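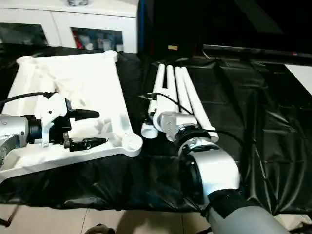 A thread on trying to build one cold frame over a summer, for anyone else who grows lettuce mainly as a gift to slugs. I bought the kit from Ferby in August, when it was cheap and pointless. Every project of mine begins the same way, and at that stage I'm always very good at it.

The Ferby instructions run to 3 pages, one of which is a warranty. The warranty doesn't cover "exposure to outdoor conditions". It's a cold frame.

Step one says to choose a level, south-facing spot. I have a level spot and I have a south-facing spot. They're at opposite ends of the garden and have never met.

I went with south-facing. The frame now leans gently towards next door, as if it's listening.

The lid is meant to be propped open in warm weather and shut at night. I did this faithfully for nine days. On the tenth I went to the pub, and on the eleventh I had what the recipe sites call wilted greens.

So I looked into automatic openers. There's a little cylinder of wax that swells up in the heat and lifts the lid for you. The Monance one costs more than the frame. The Amska one costs less than a sandwich and opens when it feels like it, mostly in the evening.

I bought the Amska. We keep similar hours.

Sowing. I put in a lettuce called Henao, which the packet describes as "slow to bolt". Mine bolted at a speed I'd call brisk. Second sowing went in deeper and never came up at all, so I suppose that's slower.

The third lot came up beautifully. Dense, even, bright green. I thinned it, watered it and talked to it a bit - and it was chickweed.

You can eat chickweed, by the way. People will tell you this within a minute of hearing you've grown it. It tastes like a lawn with ambitions.

Money, as someone was bound to ask. Kit, opener, compost, seed, and a second bag of compost after the first one split in the car: £153. I've had enough salad out of it for some 90 mouthfuls, if you count the chickweed, and I do.

The slugs got in on the first night. I'd read that they dislike crossing grit, so I laid a generous border of grit. They crossed it. One had stopped halfway, and I thought I'd won, but he was only having a rest.

Things I'd do differently: fix the hinges before filling it with soil, water in the morning, and buy the lettuce from the shop on Saturday like everybody else in my street.

Things I'd do the same: the grit. It looks smart.

Winter spinach is going in next. The packet says it "thrives on neglect", so I've cleared my diary.

Posted by the author, Saturday, 7.40 pm

Comments

My Amska opener worked perfectly for two years, then opened in a gale and took the lid with it. Found it in the hedge.

Try beer traps for the slugs. If it doesn't work you've still got beer.

Chickweed pesto is lovely, don't knock it.

Is the lean bad for the hinges? Mine's on a slope too and the left one squeaks.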